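Review: the Hukano walking guide and audio tour, Mullholm old town

Reviewed by Barrett Lindgren

We used the Hukano guide over two days in Mullholm in October. It comes as a 78-page booklet with an audio tour you download to your phone before you set off. There are 16 stops, starting at the harbour gate and finishing at the ruined abbey on the hill.

The booklet is the better half. The maps are clear, the print is large enough to read while walking, and the pages on the abbey explain which walls are medieval and which were rebuilt later. I had been to Mullholm before and walked past the old salt store without knowing what it was. The guide gives it two pages and a floor plan.

The audio is more mixed. The narrator speaks well, but several of the recordings run to 8 minutes, and that is a long time to stand in a narrow street with delivery vans going by. Stops five and six are also in the wrong order if you follow the map. We skipped ahead and came back.

A short section at the back covers food and places to stay. It sent us to the Antoniuk guest house, a plain place behind the market with a good breakfast and steep stairs. The restaurant list needs checking, as two of the addresses had closed.
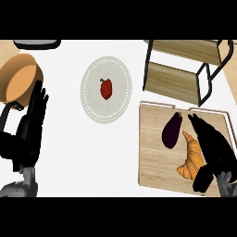
Red pepper on an oval placemat, with aubergine and croissant on the board.

The climb to the abbey is 200 steps, and the guide does mention this, though only in small type under the opening times. There is a bus from the square if you would prefer it. Take water, as the kiosk at the top was shut both times we went up. The view over the estuary is worth the effort, and the light is best after four o'clock.

I have also used the Prultetti guide to the same town. It is cheaper and fits in a coat pocket, but it gives the abbey one paragraph and leaves out the town walls altogether. For a single afternoon it would do. For a weekend I would buy the Hukano and leave most of the audio alone.

Rating: four out of five for the booklet, two for the audio.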